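How to Descale a Faucet and Sink in Hard Water Areas

If your water is hard, a white crust will build up wherever water dries. It slows the flow from the faucet and leaves a dull film on steel. You can remove most of it with plain white vinegar and some patience.

What you need: white vinegar, a small plastic bag, a rubber band, an old toothbrush, a soft cloth and dish soap.

Step 1. Check how hard your water is. Your supplier should list it online, or you can use a test strip. Ours came out at 424 parts per million, so we descale every few weeks. Under 200, a few times a year is plenty.

Step 2. Fill the bag halfway with vinegar, slip it over the spout and hold it with the rubber band. Leave it for 40 minutes. Don't leave it overnight — vinegar can spoil some finishes.

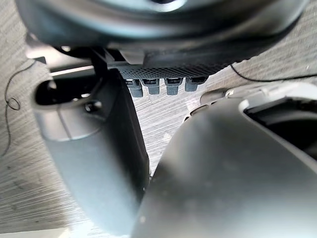

Imai wrote in to say that lemon juice works just as well on a light crust and smells better, but it takes longer and costs more.

Step 3. Take off the bag and scrub the nozzle with the toothbrush. Run hot water for a minute. If the spray still goes sideways, unscrew the aerator and soak it in a cup of vinegar.

Step 4. Wash the sink with dish soap first, then wipe it with a cloth dampened with equal parts vinegar and water. Follow the grain of the steel. Keep vinegar off marble and other natural stone. Never mix it with bleach.

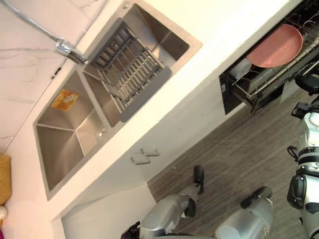

Double-basin steel sink with a drainer rack over one side.

Step 5. Rinse everything well and dry it with a clean cloth. Drying after each use slows the scale down more than any cleaner we have tried.

Last updated December 13, 2021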